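Teaching by hand vs driving it with the controller: is either worth the bother?
14 replies · 3 Apr 2019

saltmarsh_tom
We've had the Gilleo people in to talk about their teaching package, and I came away less sure than I went in. The pitch is that you don't write a program any more. You take hold of the arm, walk it through the job a few times, and it picks up the rest. Or you sit back with a handset and drive it through, same idea.

My trouble is that the demo was all blocks. Painted blocks, all one size, on a mat with squares printed on it. I could have programmed that in an afternoon twenty years ago. Has anyone here used it on something that isn't a block? We're a small bakery supplier and everything we'd want moved is soft, or flaky, or a different shape from the one next to it.
3 likes

plinth
Yes, and keep your expectations low. We did Espinoza's version of this on bread rolls. Guiding the arm by hand was fine for getting it over to the basket. For the last bit, when the fingers come down on the thing, it was hopeless. You're leaning on the arm, so any force it feels is partly yours. It learns your shove along with everything else.

greaseandgears
Disagree with plinth there. If you're shoving, the arm isn't set up right for the weight of the gripper. Sort that and you can move it with two fingers. I've taught people who had never touched one and they were getting decent runs the same morning.

plinth
Decent runs of what, though? Moving to a point in the air is easy. I'm talking about contact.
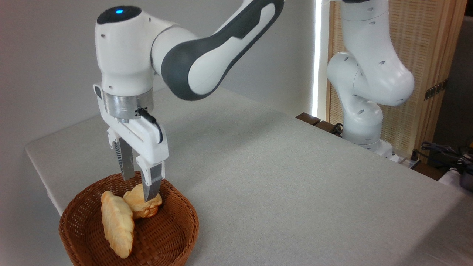
saltmarsh_tom
It's the contact I care about as well. A croissant gives a bit, then it gives a lot, and then you've got crumbs. When I pick one up I know I've got it before I lift. What does the person on the handset know? They've got their eyes and that's it. I asked the Gilleo chap how the operator tells a light touch from a squash and he said "you get a feel for it", which is a funny thing to say about a box of buttons.
5 likes

otterline
He's half right. You do slow down after a while and watch the pastry instead of the fingers. If the top starts to dip you've gone too far. But I agree it's a poor way to learn touch. With metal fingertips there's very little room between "not holding it" and "ruined it". Soft pads would help you more than a cleverer way of teaching.

greaseandgears
Pads, yes. Do that before you spend anything on software.

And don't chuck them all in one basket when you start. Two pieces lapped over each other is a much harder job than two pieces side by side, and beginners always set up the hard one because it looks more natural.

saltmarsh_tom
But lapped over each other is how they come! If I have to lay them out neatly for the robot I may as well put them in the box myself while I'm there.
7 likes

otterline
Can't argue with that. For teaching, though, you'd start with the easy layout and work up. We messed that up on the Saltness job. Every demonstration was the difficult case, everybody drove it differently, and what we got out at the end dithered over the basket and then went for the gap in the middle.

kettle_black
Is that the Gemomberg thing all over again? They were going to have it on a shelf by June, teach it anything, no code. I saw it pick one bun. It was the same bun each time.

greaseandgears
Bit unfair. It was an early unit.

kettle_black
It was a very early bun.

plinth
Tom, a question I'd put to Gilleo: of the runs in their video, how many were the robot on its own and how many were a person with the handset just out of shot? I've been to a couple of these shows and it's not always made clear. A driven arm looks exactly like a clever one from the front row.

saltmarsh_tom
I did ask. He said "a mix".

greaseandgears
Fair enough, that's not an answer. I'd still try it. Take a tray of your own stuff to their place, drive it yourself, then hand over and see what it does when you've let go. If they won't let you, you've saved yourself some money.

saltmarsh_tom
Might do that. I'll take the oldest stock we've got, I'm not wasting good ones on it. Still don't see why I'd want my packers spending a week on a handset to get something slower than they are. Will post if they say yes to the visit.

2 shares · 5 people following this thread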